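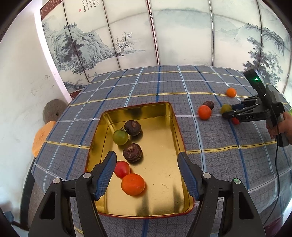

Workshop Notes: Hand Grippers

By Tala Dabbas, Plukthorpe Shared Workshop
January

Members building a hand-held gripper at the Plukthorpe bench are asked to read these notes before trying it on fruit and vegetables. They apply to the Drorard pattern and to most home builds with two parallel fingers and soft pads.

Choosing produce. Use a mixture of sizes and skins. Tomatoes and a mandarin make a sound starting set, and a rough, wrinkled fruit should be added once the smooth ones can be lifted without marking. Green tomatoes are firmer than red ones and should be tried first.

The tray. A shallow tray with rounded corners is preferred. Leave one side clear, so that the open fingers can come down beside a piece without pushing its neighbour. Shiny metal shows up juice and grit at once. Wipe it with a damp cloth and dry it before the next member begins.

The cloth. A tablecloth stops round fruit from rolling as far as it would on a bare bench. Smooth it flat and keep the pattern in mind: the crossing lines of a plaid are useful for returning each piece to its starting place.

Setting the fingers. Close the gripper slowly on a mandarin and stop when the pads touch the skin on both sides. Set the end stop 3 mm inside that point. The fingers should open to 114 mm at the tips; the Bitar linkage kit will reach 132 mm, though it tends to bind at full width. A drop of light oil at each pivot is sufficient.

Cables. Where a gripper has a trailing cable, lead it off the table on the side of the hand that holds it. It must not pass between the fingers or under the tray.

Cleaning. Pads are to be washed in warm soapy water after every 30 lifts and left to dry flat. Solvents are not permitted on the pads. Bruised produce goes in the compost bin by the door. Replacement pads may be ordered through the Grerkanstead store.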